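Visit to the Tesedcombe manipulation laboratory: report for members

Prepared by Ghada Hakim, Automation Software Group
2026-07-14

Members of the group visited the Tesedcombe laboratory at the invitation of Tiruwork Weldu, who leads its planning and control section. The purpose of the visit was to see how the section has developed its software for the assembly and servicing of desktop computers, and to consider which parts of that work might be of use to members with similar tasks. The party consisted of Widad Saab, Rania Ghanem and the author. Annunziata De Luca, who looks after the laboratory's perception software, joined us for most of the day.

The visit began in the meeting room with a short account of the software. The laboratory runs three main components. Ustar is the task planner. It takes a list of goals, such as a memory module seated or a cable connected, and produces an ordered set of actions for two arms. Funia handles perception and keeps a running estimate of where each part is and how far that estimate can be trusted. Tarawneh is the control layer, which turns each planned action into motion and force commands. All three were written in the laboratory, and the section keeps them in separate repositories with separate release notes. Ms Weldu explained that this had been a deliberate choice, made after an earlier version in which planning and control shared one code base and could not be tested apart.

Control runs at 1000 cycles per second. Perception is far slower, at 20 updates per second, and a good deal of the morning's discussion concerned what the controller should do in the gap. The present answer is that Tarawneh never waits for Funia. It works from the last estimate it was given, widens its tolerance as that estimate grows older, and stops the motion if the tolerance passes a set limit. Ms Ghanem asked whether the limit was the same for every action. It is set per action, in a plain text file which the operators may edit, and each change is recorded with the name of the person who made it.

We then moved to the work area, where two arms are mounted at a ribbed aluminium table. The workpiece was a desktop workstation laid on its side with the side panel off. A fixture beside it serves as the parts holder, and its slots give the planner a known starting place for small items.
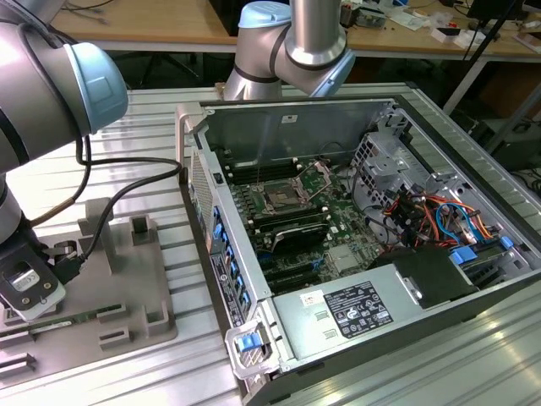 Ms De Luca spoke at some length about cables, which she regards as the hardest part of the whole task. A memory module is rigid and its shape is known to Funia in advance. A cable has no fixed shape, and the system makes no attempt to model all of it. Funia tracks the connector and a small number of points along the lead, and Ustar is given a rule that the free length must stay outside a zone drawn round the other arm. The rule is simple and somewhat wasteful of space. Ms De Luca said that a fuller cable model had been tried and had taken too long to compute to be of use during a motion, although it is still used offline to check plans before they are released to the arms.

Ms Saab raised the matter of reflections. Bright metal surfaces are common in this kind of work, and members have reported false edges and missing depth readings in their own cells. The laboratory's approach is to mark certain regions as unreliable in the scene model and to refuse any estimate which depends on them alone. The regions are drawn by hand when a new type of case is introduced. It was accepted that this would not suit a site where the product changes often, and the section is looking at whether the regions could be found from a short calibration run.

The next item was the planner. Ustar holds a library of 193 actions, many of which are variants of one another. A grasp from above and the same grasp with the wrist turned are stored as two entries. Ms Weldu defended this on the ground that each entry can be tested and withdrawn by itself. Members may wish to note that the library is reviewed every quarter and that an action which has not been called since the previous review is moved to an archive.

Sharing the space between two arms takes up most of the planning time. Ustar reserves a volume for each arm for the length of an action, and the second arm may not enter it. Where both are needed inside the case, the planner divides the action into shorter steps and passes the reservation back and forth. We were shown the reservation display on the operator's screen, with the volumes drawn over the scene model, and found it clear. Ms Ghanem considered it the most useful single tool seen during the visit, and she has asked for a copy of the interface description.
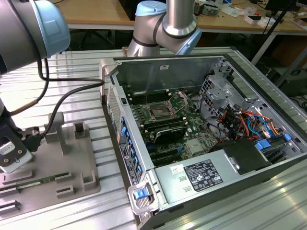 Error handling was discussed before lunch. When an insertion does not reach the expected force profile, Tarawneh returns one of a small set of result codes and backs away along the path it came in by. The choice of what to do next belongs to Ustar alone. It may try again with a slightly different angle, return the part to the fixture, or ask for an operator. The limit on repeated attempts is two for any part with exposed contacts. We asked whether a learned policy had been considered for the insertion itself. One is under test in simulation, and it will be held behind the same result codes, so that the planner need not know which method was used.

The afternoon was given to tooling. Every run is logged in full, including the scene estimates, the plan, each change of reservation and the measured forces. The logs can be played back through any later version of the software. Before a release, roughly 400 stored runs are replayed overnight and the differences are listed for review in the morning. Ms De Luca reads the perception differences herself. She showed us two from the previous week, one of which had been traced to a rounding change in a library update and would, in her view, have been very hard to find on the table.

Some limits were stated openly by our hosts. The set-up of a new case type takes several working days, much of it spent on the scene model and the unreliable regions. The documentation for Funia is behind the code. Ustar gives no useful explanation when it fails to find a plan, and operators at present have to read the log to learn which reservation caused the conflict. Work on this last point is due to start later in July.

The group agreed the following actions. Ms Ghanem will circulate the interface description for the reservation display once it has been received. Ms Saab will write to members with experience of reflective parts and collect their calibration methods for Ms De Luca. The author will ask whether a second visit can be arranged when the learned insertion policy has moved from simulation to the arms.

The group records its thanks to Ms Weldu, Ms De Luca and their colleagues for their time and for the full answers given to our questions. Members who would like to see the notes on log replay – these run to several pages and are not attached – should apply to the author.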